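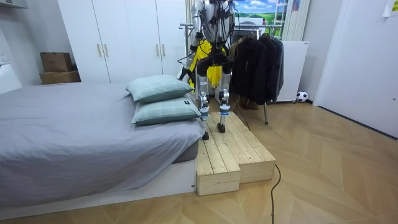 Liam Horgan thinks the spare room is a waste of good heating, and he has told me so more than once, usually while sleeping in mine. You could let it, he says. You could put a desk in it, or a lodger, or knock it through and have a proper bathroom at last. A bed that gets slept in on four nights of the year is, to his mind, a piece of vanity.

I have a great deal of affection for Liam, and I do see what he means. Houses in Lercombe cost what they cost, and mine has a boiler that groans every time I ask it to warm one more radiator. All the same I should like to put in a word for the spare room, and for the small one especially, the kind where you have to shuffle sideways to draw the curtains.

When I was growing up we hadn't got one. Visitors had the sofa, and whoever had the sofa had to be up before my father came down at half past five to make his tea, so people didn't stay long. My mother minded this far more than she let on. When my brother finally left home she had his room papered within the month - a pale green with a sort of fern on it - and then she wrote to everybody she had ever been fond of. Some of them came, too. One cousin came for a weekend in May and stayed until the plums were ready, and I have never heard my mother laugh as much as she did that summer, washing up with the back door open.

I think of that whenever someone tells me a guest can perfectly well be put up at a hotel. Of course they can, and very comfortably. But you don't get the talk on the landing at eleven at night, when both of you have said goodnight twice and neither has gone to bed. Zoia Stelmakh told me about the end of her marriage on my landing, holding a hot water bottle, and I doubt she would have told me over dinner.

It needn't be smart. Mine has a lamp that leans, a shelf of paperbacks with other people's names in them, and a blanket from Rissanen that I bought in a sale and have been rather proud of ever since. I do think there ought to be a hook on the door, and somewhere to put down a glass of water. Beyond that I have stopped fussing - people who are tired and have been made welcome will forgive a lumpy pillow.

Liam is coming again on Tuesday, as it happens, and means to bring me some figures on lodgers. I have put clean sheets on the bed.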